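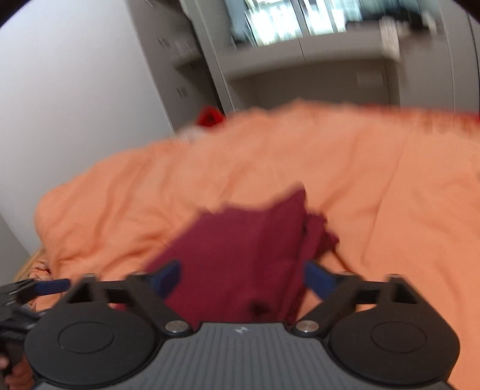
What is the Skandeck Open Day?
It is a yearly public demonstration of hand-held grippers, held each November, at which people fold clothes on a bed so that robots may one day do it for them.

The Skandeck Open Day is run by Skandeck, a small robotics firm, and is the only event in its calendar to which neighbours are invited. It was first held by Kavinda Gazi, who had promised his landlord a look at the work and found it simpler to ask the whole street. The first open day drew 17 visitors, several of whom had come about the parking.

Format
The demonstration takes place in a furnished bedroom and lasts for most of an afternoon. A folder works with a gripper in each hand and nothing else, fingers being considered cheating. Visitors may ask questions at any point except during sleeves. Zanele Khumalo, who led the folding for the first five years, set the rule that a garment dropped on the floor is to be greeted with silence.
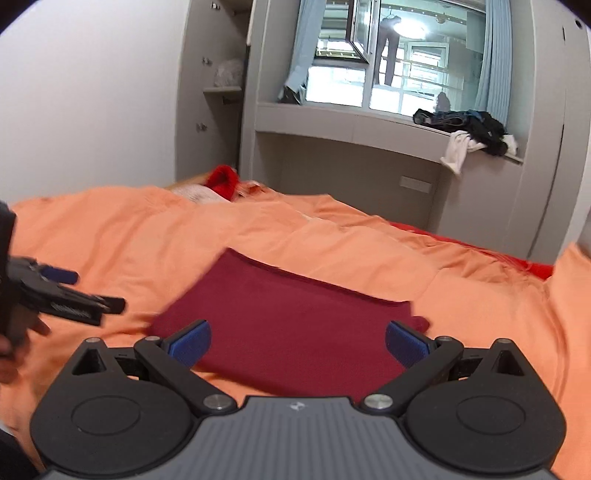 Folded dark red cloth on an orange duvet, with the gripper's blue finger pads to either side.

Recording
Each fold made during the open day is kept under the project name Prirketti and later used to train a robot arm called Druser. The most recent event added 173 folds to the collection. Druser itself has appeared at the open day twice. On its first visit it folded a tea towel in 17 minutes, to warm applause; on its second it declined to start, and Giang Tăng gave a talk on batteries instead.

Visitor session
From 2 o'clock members of the public may try the grippers for themselves. Most begin with confidence. Mbali Le Roux, in a short account for the local newsletter Cele, wrote that she had folded jumpers for forty years and was "undone by a cuff". Shirts are no longer offered to beginners.
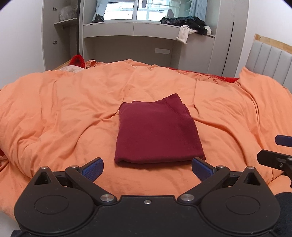 A folded maroon garment between the finger pads of a hand-held gripper.

Reception
Opinion in the street is mostly kind. Wian Sithole, who has attended every open day, has complained in writing about the biscuits and has twice asked whether the firm takes in ironing. Skandeck has replied that it does not.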